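**Simulated arm closes on the rack instead of the tube – where do I look?**

Posted by Hauwa Bako, Dec 28, 2023

Our college robotics club is doing a lab automation project. The task is to sort capped test tubes between racks with two arms, all in simulation for now. We have a written controller that goes to a tube, lowers, closes and lifts. It works on the tubes at the back. On the front ones it often closes too low and drags the whole rack with it.

I have run it 100 times with the tubes shuffled and the front racks account for nearly all the failures. The judges only let us use the tube positions that Fliltden gives out, so I can't just add an offset for each rack.
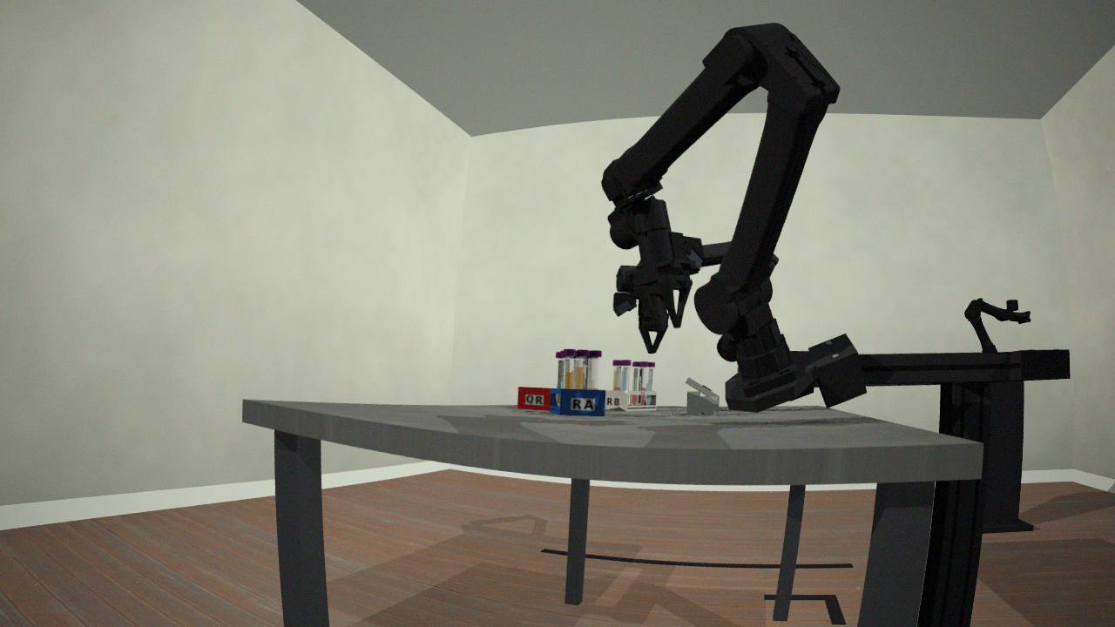

*Start pose, both grippers pointing down, racks QR, RA and RB on the table.*

What I have tried so far:

- slowing the descent
- a wider gripper opening
- moving the RA rack back a little (better, but not allowed in the final)

Has anyone had this with the tall arms?

---

**Ulla Nurmi**

Check which point on the tube the position refers to. In our team's June entry we assumed it was the cap and it was the middle of the glass, so every grasp was low. The back racks forgave it and the front ones didn't. Print the height for one tube and compare it with the rack height.

Then look at the second arm. Yours starts very near the first, and if your planner treats it as an obstacle it may bend the path on the way down. Park it further off and run the same 14 layouts again before you change anything else – otherwise you won't know which fix did it.

---

**Nazanin Hosseinzadeh**

Had the same, turned the friction up, went away.

---

**Beatrice Muli**

I wouldn't touch friction yet. It hides a bad grasp and you'll get it back when the tubes are heavier. Ulla's first point is the likely one. Also make sure the lift starts after the fingers have stopped moving. Ours waited a fixed time and we had to raise it by up to 9 steps.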